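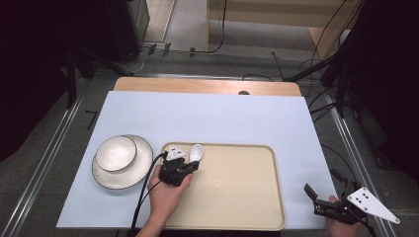
August 2020

I have been meaning to write up the water in this house since March, when I moved in and the kettle grew a crust within two weeks. These are my notes, mostly so I can find them again.

The supply is hard. The drop test kit gave 11 grains per gallon at the kitchen tap, which converts to 188 ppm as calcium carbonate. I ran it on three separate mornings and got the same drop count each time. The strips that came free with the kit read anywhere from "moderate" to "very hard" on the same glass of water, so I threw them out.

Hardness shows up in three places here: the kettle, the shower head, and the dishes. The kettle is the easy one. Citric acid, one tablespoon to a quart, bring it to a boil, let it stand twenty minutes, rinse twice. Vinegar works too but the smell stays in the lid gasket. The shower head gets the same solution in a bowl overnight.

Dishes took longer to sort out. There are two different problems that look alike on glazed ceramic and glass. Mineral film wipes off with a cloth dipped in citric acid. Etching does not wipe off with anything, and on glassware it is usually caused by too much detergent in soft water, so it gets worse if you treat it as film and keep adding product. Test one piece before doing the whole cupboard.

Gray streaks on plates are a third thing. They are metal, left by flatware dragging on the glaze. A paste of mild abrasive cleanser takes them off. Use a soft sponge and rinse well.

I looked at softeners. Flarkness quoted me a whole-house unit at a little over $3,000 installed, and a smaller one from Cunov came to $1,000 before plumbing. Both are salt-based ion exchange. Neither quote included a bypass for the outdoor spigot, which I would want, as I don't care to water tomatoes with sodium.

Nhàn Lã, who had the same supply at her last place, suggested doing nothing for a year except lowering the water heater setpoint. Scale comes out of solution faster as the temperature rises, so the tank is where most of it ends up. I went from 140 to 125 and flushed the tank the same afternoon. The first bucket had a good inch of white grit in it. By the fourth it ran clear.

Current settings, for reference:

- Heater: 125 F, flush every 7 months
- Kettle: descale monthly
- Rinse aid: dial at 4
- Detergent: plain powder, one level scoop

I'll test again in the winter. The utility switches wells at some point in the fall and the number may move.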